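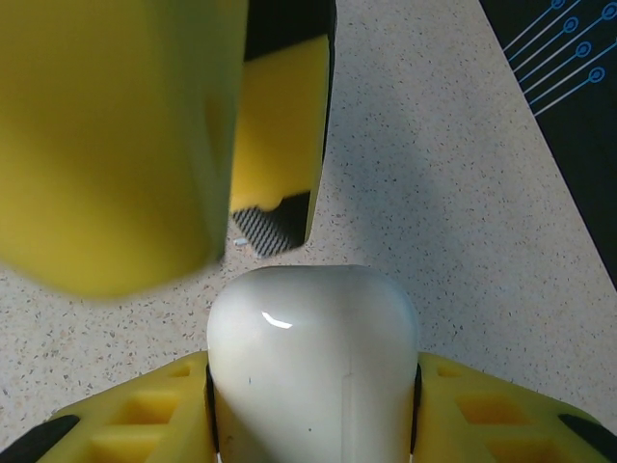 Small white fragment on a light speckled floor, dark mat nearby.

Search this site
Type and press Enter

Home Floors Walls Tools Contact

Clearing small debris from a speckled floor

April | By the Flisura floor desk

A light floor with dense gray, brown and tan flecks hides debris well. Chips, grit and crumbs fall within the color range of the pattern, and a person standing upright under a ceiling light will miss most of them. The procedure below applies to terrazzo, speckled laminate and speckled sheet flooring. It covers dry debris only. Stains and adhesive residue are on a separate page.

What you need

- Flashlight with a narrow beam
- Soft-bristle hand brush and a dustpan with a rubber lip
- Vacuum with a hard-floor head, brush roll switched off
- Plastic scraper, 2 inches wide
- Masking tape
- Flat microfiber mop

We use the Vávra hand brush and the Skidus scraper. Any equivalent will do if the bristles are soft and the scraper is plastic. Metal blades leave lines that show as gray streaks in raking light.

1. Lift the mats

Remove every loose mat before starting. Fold the edges toward the middle so that whatever is on top stays on top, then carry the mat outside and shake it. Debris collects in a line along the mat edge, and vacuuming around a mat in place pushes that line underneath. Check the underside for grit pressed into the backing. Brush it off outdoors.

2. Find the fragments

Turn off the ceiling light. Lay the flashlight on the floor and aim the beam flat across the surface. Flecks in the pattern are level with the floor and cast no shadow. A loose chip does, even a very small one. White chips also show as bright points at this angle -- dark ones show only by the shadow.

Work in strips parallel to the longest wall. On the second pass turn the beam 90 degrees, as flat scraps lying along the beam can be missed the first time.

3. Identify before you sweep

Pick up one or two of the larger pieces and check what they are. Paint and plaster chips crush between the fingers. Hard plastic does not. Glass and ceramic should not be handled bare; press the sticky side of a folded piece of tape over them. If the floor is in a house old enough to have lead paint and the chips look like paint, stop and follow your local guidance. Do not dry sweep.

4. Remove

For isolated pieces, use tape. For scattered pieces, brush toward the dustpan in short strokes, keeping the bristles in contact with the floor. Long strokes flick light chips out of the strip you have already checked.

Vacuum next. Keep the head moving slowly and overlap each pass by half its width. If a chip stays put, it is either stuck down or part of the pattern. Test it with the corner of the scraper, held low. Stop if there is no movement after 2 light pushes.

5. Mop and recheck

Wipe with a damp mop and let the floor dry. For a kitchen of 49 square feet, our drying time with the window open was 5 minutes. Repeat the flashlight check on the dry surface before the mats go back.

Notes

Dark mats show pale debris clearly and are a useful indicator. If white specks keep appearing on the mat, the same material is on the floor beside it, less visible. Look for a source at ceiling or baseboard level.

Sealed terrazzo tolerates a neutral floor cleaner. Avoid vinegar -- it etches marble chips and cement binder. For laminate, follow the manufacturer's instructions and wring the mop until it no longer drips.

The edge strip used on our Skistirside test floor traps grit in its groove. Run the crevice nozzle along it before mopping.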